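# Arranging a robot demonstration for an open day: what should the host prepare?

**Category:** Events and facilities > Visits and demonstrations
**Status:** Answered

## Question

Our facility in Minolport will hold its open day in May. The program includes a demonstration of a robot arm by Trakach, whose staff will bring the arm, the stand and the control computer. The demonstration will be repeated during the afternoon, and visitors will be admitted to the room in groups of 12.

I am responsible for the room and for the visitor route, and I have no background in automation. The information sheet we received covers power and floor space but says very little about the audience. I would be grateful for guidance on the following:

- How far back should visitors stand, and is tape on the floor sufficient?
- Is it reasonable to ask for a particular task to be shown? The proposal says only "handling of a housing part."
- Should the host provide a screen?

We expect 600 visitors over the whole day, although not all of them will come to this room.

*Posted by: open_day_office*

## Answer 1 (accepted)

I coordinated a comparable visit at the Okafor training center, and the points below are drawn from the notes we kept afterward.

**Distance.** The distance must come from the exhibitor, in writing. It depends on the reach of the arm, the speed at which it will run and what it is holding. Please do not copy a figure from another event, including ours. Tape is useful for showing people where to stand, but it does not stop a child from stepping over it. We used waist-high barriers on the two open sides and placed the stand against a wall. A staff member from the exhibitor stayed within reach of the stop button whenever the arm was powered, and we asked that the power be removed between groups.

**The task.** You may certainly ask. Handling a housing part can make a good demonstration, but the interesting portion is small and slow, and much of it takes place in a space no larger than a hand. Visitors in the second row will see the arm go down and will see very little else. The view from the wrist camera is a different matter. 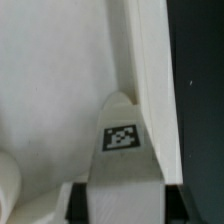
*Wrist camera view: fingertip in the corner between the curved wall and the upright panel. The square marker is on the face of the finger.*

White parts handled by a white gripper are hard to make out from the back of a room, even on a large display. If the exhibitor has a choice of parts, a colored one will be easier for the audience to follow. If not, ask the presenter to point out the finger on the display before starting.

Visitors will also ask about the black-and-white square. A marker of this kind is a printed pattern that software can find in a camera picture and use to work out position and angle. Your guides should know that much. For anything further, they should refer the visitor to the exhibitor – our guides were asked not to guess, and this worked well.

**Screen.** Yes, provide one, and mount it above head height. Confirm the cable type and the length of the run well in advance. Ours had to cross a walkway and we did not have a cable cover of the right width, which delayed the first group.

**Timing.** Allow time for groups to leave before the next is admitted. We underestimated this. Questions continue at the barrier long after the presenter has finished.

*Hazel Dvorak, visits coordinator*

## Answer 2

I agree with the above in general. I would add that the booking should be handled with timed tickets. We used Flollow for ours and it was satisfactory, although the confirmation messages could not be edited and gave the wrong entrance. A printed sign at the front desk took care of it.

Also consider the noise level. The arm itself was quiet, but the compressor for a neighboring exhibit was not, and the presenter had to ask for it to be turned off twice. A small microphone and speaker would have been a sensible request.

*Posted by: facilities_desk_2*

## Answer 3

Check the carpet. Our stand could not be leveled on carpet and the exhibitor needed boards. Bring extension cords as well.

*Posted by: rlm*

## Comment from the original poster

Thank you to everyone who replied. Trakach has confirmed the distance in writing and will send a drawing of the stand. We have moved the demonstration to the ground floor room, where the floor is hard and there is a wall behind the stand. They have agreed to show the wrist camera on our screen throughout and will try to bring a part in another color.

One matter is still open. Our insurance office wishes to know whether visitors may hold the part after it has been handled. If anyone has dealt with this request, I would appreciate a reply.

> **Reply from Hazel Dvorak:** We permitted it, at a separate table outside the barrier and with a duplicate part. Nothing was passed across the barrier in either direction. I suggest stating this in the sheet for your guides.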